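4.2 Handling thin stems

I ran the Voltley two-arm kit through 209 flower pick-ups, all with artificial blooms, and I liked it more than I'd expected to! Stems were the hard part – they lie so flat that the fingertips have to come in very low.

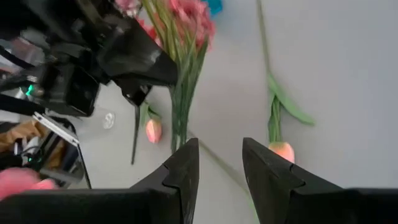
Page last changed: May 12, 2018

The default grip setting was too timid for me, so I raised it by 2 steps (Figure 5).
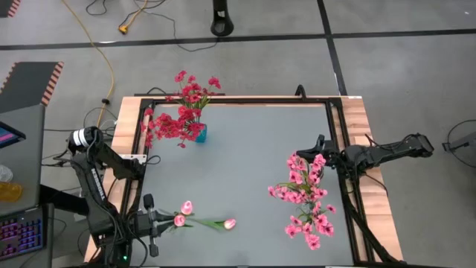 Sandra Gosling wrote back that her kit at Drasthorpe needed no such change, and that I should try slower arm travel first. Fair enough – I'll rerun 20 of them her way.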